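Dindside Holiday Flats: Questions Guests Ask

When can I check in?
Any time after 4 p.m. Keys are in the lockbox by the side door. Your code comes by text message the morning you arrive. Check-out is by 10 a.m.

Is there a deposit?
Yes, $300 per stay. It goes back to your card within 9 days of check-out. Stays over a month pay $400.

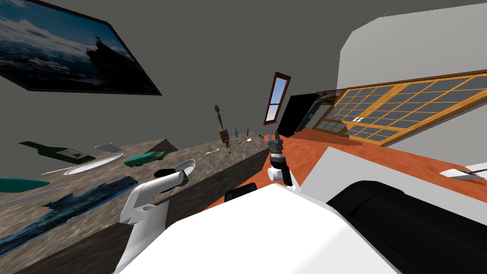
Page last changed: January 7, 2025

How do I get there without a car?
Take the train to Cellelville and change to the Drarkthorpe bus. Get off at the post office and walk up the hill. The last bus leaves Cellelville at 8:40 p.m., and earlier on Sundays.

Can I bring a dog?
Up to 2 dogs are fine in the ground-floor flats. Please tell us when you book. We don't take pets upstairs.

What is in the kitchen?
Pots, plates, glasses, flatware and a coffee maker. Dish soap and trash bags are under the sink. Bring your own coffee filters, size 4.

Do you supply towels?
One bath towel and one hand towel per guest. Beach towels are not supplied. 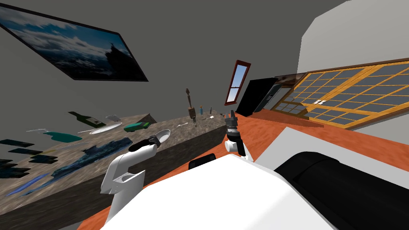
Changes and Cancellations

Can I change my dates?
Once, free of charge, up to two weeks before arrival. After that we treat it as a cancellation.

What if I cancel?
You get everything back except the first night. Bookings made through Tak follow Tak's own terms, so contact them first.

Are you open in winter?
We close at the end of October and open again the week before Easter. Email is still answered while we are closed, usually within a few days.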